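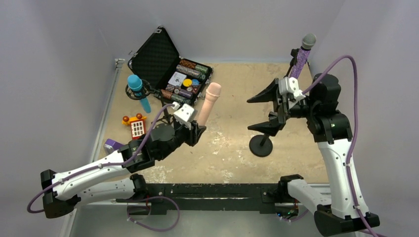 Macedo, December 2024

Good day on the wallpaper app! The crop tool finally does what I wanted back in May, and I'm writing it all down before I forget which branch has what.

First, the aircraft set. Shahram finished tagging the last folder of the Plirum pack, so we now have 2772 pictures with type, view (side, nose-on, from below, formation) and where the nose points. That last tag is the one I've been begging for. With it the crop can leave sky in front of the airplane and trim behind the tail, and wow, does it make a difference on a tall phone screen. A biplane that used to lose its propeller now sits low and left with clear air ahead of it. I flipped through gliders for far longer than I needed to.

Crop rules as they stand in branch wedard-3:
- nose tag present: keep at least a quarter of the width free ahead of the nose
- nose-on shots: center, no shift
- formations: fit the whole group, allow bars of blurred sky top and bottom
- no tag: old behavior

Formations are still the weak spot. On the widest ones the blurred bars take up half the screen and it looks like a letterboxed movie. Nneka suggested letting the picture slide sideways as you swipe between home screens, and I love this. She has a rough version running on her own phone. It stutters on the first swipe, then it's smooth. My guess is we decode the full-size file too late. Try decoding when the wallpaper is set.

Download sizes: Marlene wants the original file offered next to the screen-size one, with the megabytes shown before you tap. Agreed, and easy. Button text is still open. "Full size" is my vote.

Found a silly one in the memory numbers. The thumbnail grid was holding on to every picture it had ever shown, so scrolling to the bottom of the jets page ate memory until the app closed itself. Capped the cache at three screens' worth. Scrolled top to bottom 14 times on the Andell tablet, no crash. Very happy with that one.

Captions: Higinio read through the seaplanes and caught 17 wrong ones, mostly float versions listed under the name of the land version. Fixed in the sheet but NOT in the app yet, needs a re-import. Laurier, if you get to this before me, run the import with the old file names kept or everyone's favorites will vanish.

Next:
- re-import captions
- early decode for Nneka's sliding version
- helicopters: does a nose tag even help when the rotor is wider than everything else? Try some and see
- dark sky pictures behind white icons look gorgeous, maybe their own category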